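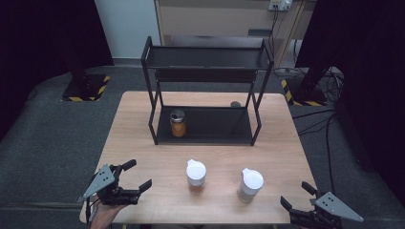
Two-tier rack, lidded cups and jar on the work table, with both hand-held grippers.

BREMAMARI WORKSHOP GROUP
Minutes of the April meeting, Milham

In the chair: Signe Hallgrímsson
Start: 2:10 p.m.

1. Minutes of the last meeting
Accepted with one correction. The loan agreement for the Halim kit is with Listlow, the supplier, and should not have been listed under purchases.

2. Review of the Halim hand-held gripper kit
The kit is on loan for 12 weeks. The group has to tell Listlow before the loan runs out whether it wants to buy, extend or return.

Signe reported 223 recorded demonstrations so far, all on the table tasks: putting cups and the jar on the rack, taking them off again, and moving items between the tiers. She said new people pick up the grippers quickly and most are making usable recordings by the end of their first session.

Points raised:
- Wrist strain. Two people asked for shorter sessions. The grippers feel light at first but not after an hour. Agreed to stop for a break every half hour.
- The lower tier is harder to reach than the top one. Recordings there take longer and more of them get thrown out. Signe wants to keep the lower tier in the task list anyway, as the customer jobs we quote for nearly all involve shelves.
- Lidded cups. Some people pick them up by the lid and some by the body. Agreed that the body is the standard grip from now on. Older recordings stay in the set and will be tagged.
- Software. Export still fails if a session name has a space in it. Listlow knows about this and has given no date for a fix. Use underscores until then.
- Manual. The section on calibration does not match the version of the software we were sent. Signe has marked up a copy and will send it to them.

3. Cost
Listlow's quote covers the grippers and one year of support. Spare finger jaws are priced separately and the quote does not say how many come with the kit. The group did not want to vote without that figure. There was also a question about whether the support year starts at purchase or at delivery of the loan set.

Decision: ask Listlow for a revised quote and put off the vote to the next meeting.

4. Actions
- Signe: revised quote, including spares and the start date for support.
- Signe: send manual corrections.
- All: half-hour breaks, body grip on cups, underscores in session names.

5. Any other business
The lock on the storeroom is sticking again. Reported to the building office.

Meeting closed at 3:25 p.m.

Recent items
Minutes, March meeting
Halim kit: loan terms and return checklist
Booking the Milham work table
Naming sessions and files

This site uses cookies to remember your settings. Accept / Manage preferences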